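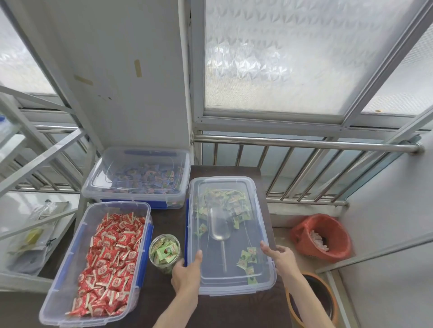 I gave up reading celebrity gossip on my phone for most of July and I only lasted until the third Wednesday. What broke me was the story about the couple from Drolberg, the baking show, who were said to have split up six weeks after the final. A website had it from "a source close to the pair". By teatime five other sites had it too, all quoting the first one.

I used to buy Valentini every week when it was still a proper magazine, and they made up plenty as well, but you had to wait until the next issue to find out. Now the denial comes before you have finished the article. In this case she put up a video of the two of them at the seafront in Stirkport, eating chips and looking bored. The first site then changed its headline to "couple put on united front" and left the rest as it was.

I read all of it, including the comments, and went to bed at half past one. The app is off my phone again - I've kept the Imgate podcast because it's only on once a fortnight and they mostly talk about frocks.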